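Part two: setting up your Gikex lamp and doing your first gel manicure

If you've read part one you'll have everything out of the box by now and a heap of cardboard on the floor. I still have mine in the hallway. This part goes from plugging the lamp in to finished nails, and I've written it the way I do it myself at home. The booklet in the box covers the same ground in very tiny print, so keep it, and if it disagrees with me go with the booklet.

You'll need the lamp, the Nuser base coat, one colour, the Nuser top coat, the file and buffer block, lint-free wipes, cleanser and an orange stick. My colour is Owen, a pinky beige that goes with everything and hides my wobbly edges.

Setting up the lamp

1. Put the lamp on a flat table with the opening facing you. I sit at the end of the kitchen table with my elbow resting on it, because my hand shakes if it's floating about.

2. Click the base plate into the bottom of the lamp. It only goes in one way round. You'll hear two clicks, one each side, and if you only get one then pull it out and start again.

3. Push the lead into the back and then plug in at the wall. The lamp is 54 watts and comes with its own adaptor, so please don't borrow the one from your old lamp even if the plug fits!

4. Press the middle button until the display says 45. That's the setting for everything in this guide.

Note: the timer forgets its setting when you unplug it. Check the display every time.

Caution: take the lamp out of direct sun and keep your bottles well away from the opening. Gel sets in daylight, and I lost most of a top coat on a windowsill in June.

Getting your nails ready

5. Wash your hands, dry them properly and take off any old varnish, including the bits down the sides.

6. Push your cuticles back gently with the flat end of the orange stick. Don't dig. If the skin is sore or broken, leave the whole thing for another week.

7. File to the length you want, going in one direction. I go short and a bit square — long nails and contact lenses don't mix.

8. Buff the shine off very lightly, a few strokes on each nail, then wipe over with cleanser. After this don't touch your face or hair or the cat.

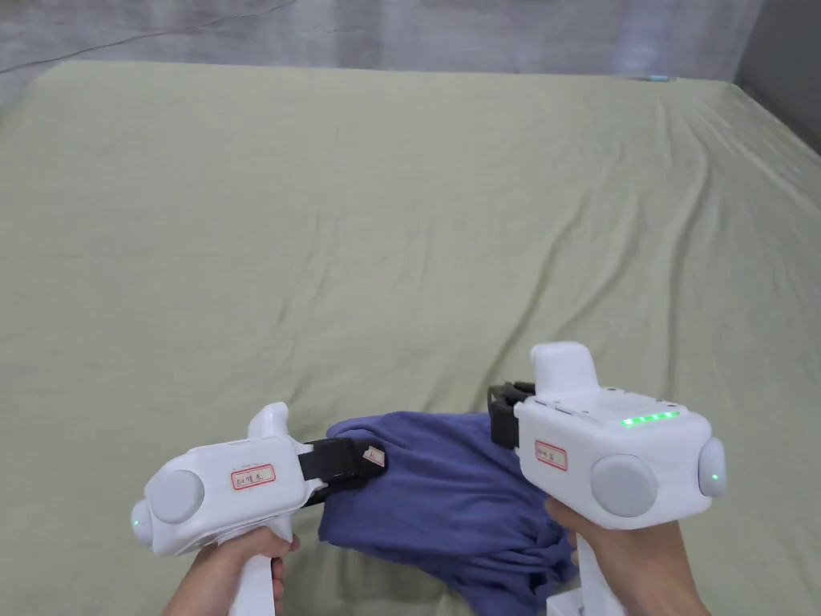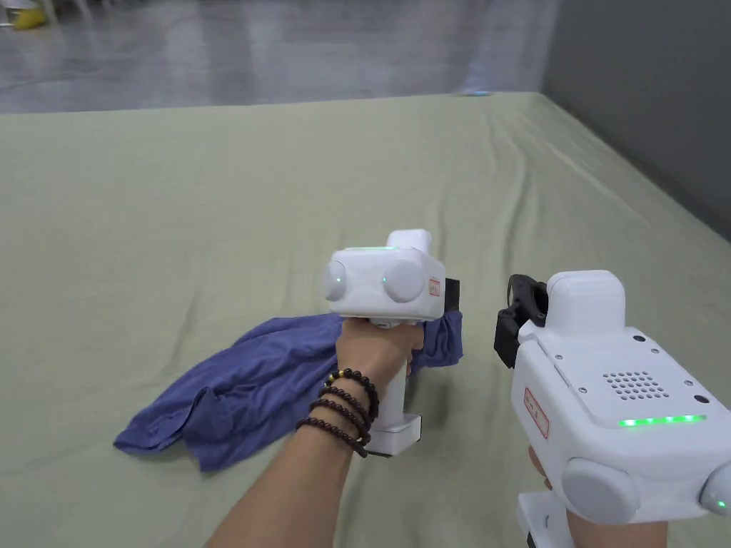
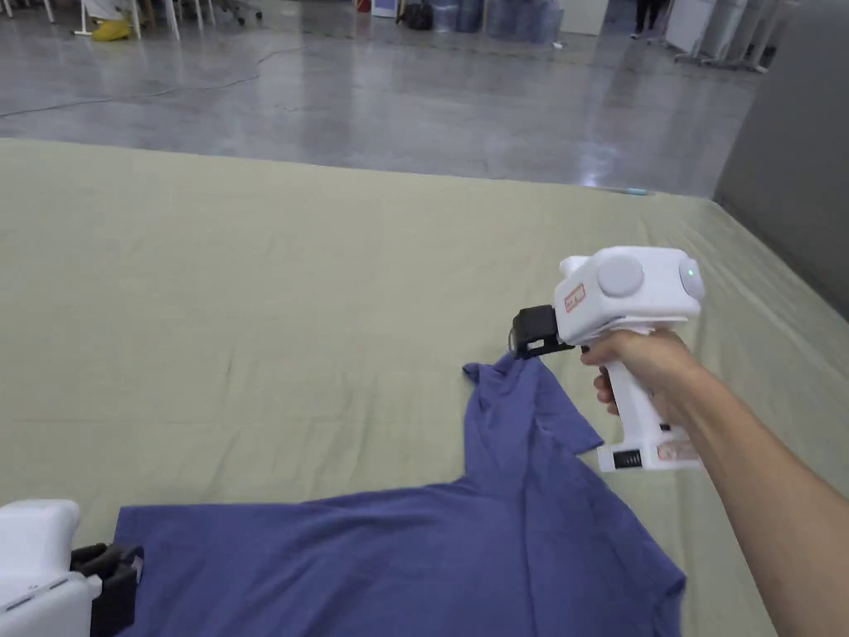
Base, colour and top

9. Paint on a thin base coat. Thin! It should look as if you've hardly put anything on. Leave a tiny gap at the cuticle and run the brush along the very tip of the nail.

10. Hand in the lamp, fingers flat, and press start. It switches itself off at the end of the 45 seconds. Do your four fingers first and your thumb separately, or the thumb ends up tilted and the side doesn't set.

11. Colour next. The first coat will be streaky and you'll think you've ruined it, but leave it alone and put it under the lamp.

12. Second coat, same again. Two is plenty with Owen. The very pale shades sometimes want a third, and I'd still keep each one thin because thick gel wrinkles underneath and stays soft in the middle.

13. Top coat, tips included, and back under the lamp for the last time.

14. Wipe each nail with cleanser on a fresh wipe to take off the sticky layer. Wait a minute first, as wiping too soon dulled mine.

Caution: if you get gel on your skin, clean it off with the orange stick before your hand goes in the lamp. Gel setting on skin can set off an allergy. If you get itching, redness or swelling, stop using it and talk to a pharmacist or your GP. And if your nails feel hot in the lamp, take your hand straight out.

If something's not right

Lamp won't come on: check the lead is pushed right in at the back. It's stiffer than you'd think.

Colour peeling off in a sheet: nearly always oil on the nail, so go back to step 8 and be fussier with the cleanser.

Base plate cracked or lost: the spare is part number 761 and I got mine from Bindstead. They put it in an envelope with no padding but it arrived in one piece.

Taking it all off again is in part three — don't pick it in the meantime.

Comments (3)

Thank you for the thumb tip, I've had smudgy thumbs since January and couldn't work out why.

Does the Nuser top coat work over ordinary varnish? Tried it over a red one and it went all crinkly.

Reply from the author: No, mine did the same. It needs gel underneath.

Bindstead were out of the 761 when I looked, but they let me order one in. Mine only ever gives one click, old plate or new!

Contact me | Privacy | © All text my own, please ask before copying | Back to top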